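Is the "club floor" upgrade at a business hotel ever worth paying for?

Posted in Hotels & Lodging > Booking and Rates

Onni Oksanen

I have a four-night stay coming up in July at the Praloneck, the one out by the office parks with the shuttle to the convention hall. I booked a standard king at the regular rate. Two days later I got an email offering me the club floor for $65 more per night. The email says I would get "elevated comfort, lounge access and a curated morning experience." I have read that sentence several times and I still don't know what I'd be buying.

I called the front desk to ask what was different about the room. The person was friendly but told me it was "basically the same layout, but higher up." The lounge is open for breakfast and again from 5 to 7 in the evening. When I asked what was served in the evening I was told "light bites," and when I asked what a light bite was I got put on hold and then the call dropped.

So $260 before tax for four nights. I'm at meetings until 6 most days, which leaves me an hour of light bites. Breakfast downstairs is $21 if you pay at the buffet. I normally eat a banana and drink coffee.

I've been burned on this before. At the Hernano a couple of years ago I paid for a "premium view" and looked out at the top deck of a parking garage. The desk told me premium meant you were facing away from the highway. Fine, I suppose that's a view.

Has anyone stayed on one of these floors recently and paid with their own money? I'm not interested in what it was like when your company paid or when you got bumped up for free. Also, does the price of the upgrade come down if you wait until check-in, or is that something people repeat because it happened to them once?

3 replies

shuttlebus_dan

Yes worth it!! We did it for our anniversary and they had little cheesecakes. Staff was amazing. You only live once, treat yourself.

Marguerite T.

I travel for work most weeks and I've paid for these out of pocket more often than I should admit, so here's my math.

Start with breakfast, as that's where the hotel wants you to start. They'll say it's a $21 value. It's a $21 value if you were going to spend $21. You eat a banana. Your breakfast is worth whatever the coffee stand in the lobby charges, call it six dollars with the banana. Four mornings of that is $24. You now have $236 left to justify with one hour of snacks a day and a few floors of altitude.

The evening spread varies so much between properties that I wouldn't trust anybody's review, including mine. I have had hot food that was a real dinner. I have also had a bowl of pretzels and a vegetable tray that looked like it had been there since the previous group. "Light bites" tells me to expect the second kind. If the lounge were putting out real food, they'd say "dinner" or at least "hot appetizers," and they'd say it in large type. Ask specifically whether there is a hot item each evening and whether wine and beer are included or sold. A lot of lounges now charge for drinks and they don't mention it in the email.

Other things to ask:

Is the lounge open every day you're there? Plenty of them close on weekends, and the upgrade price stays the same.

Is it staffed, or is it a room with a keycard lock and a coffee machine?

How many rooms have access? I've stood in line at 7:15 in a lounge with 30 seats because the hotel was full of people with status who get in free. You'd be paying to stand behind them.

Does the club floor have any different furniture, or is it the same room with another bottle of water? "Basically the same layout, but higher up" is a pretty honest answer, and I'd believe that front desk person over the email.

Now the one thing I will give them. Higher floors can be quieter, if the building has a bar or a ballroom at the bottom. You can usually get that by asking for a high floor away from the elevator when you check in, and it costs nothing. Put it in the notes on the reservation and then ask again in person, as I've never once seen evidence that anyone reads the notes.

On the pricing question — it does sometimes go down at the desk, and I've seen it go up too. On a slow night I was quoted half of what the email said. During a convention I was quoted more, and the person said it like they were doing me a favor. You mentioned a shuttle to the convention hall, so look up what's on that week. If the hall is booked solid I wouldn't count on a deal.

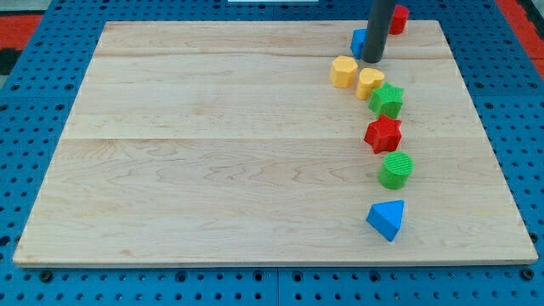 I'd also check whether the upgrade can be canceled. Your room rate may be flexible and the upgrade may not be. These email offers are often run as a separate purchase with separate terms, and people find this out when their trip gets moved and the room is refunded but the extra isn't. Read the terms on the page where you enter the card, all the way down.

If it were me, I'd skip it, take the $260 and have a decent dinner every night at a place with a menu. The only time I say yes anymore is when I'm working from the hotel all day and will use the lounge as an office with free coffee. You're out until 6, so that isn't you.

jarman_regular

I mostly agree with Marguerite but I'd push back on the part about asking at the desk. I stay at the Jarman, a different place but the same type of hotel, and for my last two stays there was no upgrade offered at check-in at all. When I asked, they pointed me to the app. The app had the same price as the email both times. So the old trick may be on its way out, at least there.

Also, check the floor number. At the Jarman the club rooms are on 13, and the building has 14 floors, so "high floor" was fair enough. I stayed somewhere else where the club floor was the third. The lounge was on three, so they called three the club floor. My view was a roof with air handlers on it, and they ran all night.

One more thing that might matter if you're expensing the base room. Ask them to put the upgrade on a separate folio. I didn't, and it took three phone calls to get the lines split up so accounting would pay the part they owed me.

Onni Oksanen

Thanks, both of you, that helps. (Dan, I'm glad about the cheesecakes.)

I called back and got a different person. The evening food is cold, no hot item. Beer and wine are for sale. The lounge is closed Friday through Sunday, and my last night is a Friday, so I'd have been paying $65 that evening for a locked door. I asked if they prorate for that and she said she'd "make a note."

The upgrade is nonrefundable, too. Marguerite was right that it's at the very bottom of the page, under the part about pets.

I've asked for a high floor away from the elevator and I'm leaving it there. There's a big trade show called Plenurico in the hall that same week, so I'm not expecting any bargains at the desk. I'll ask anyway and post what they quote me.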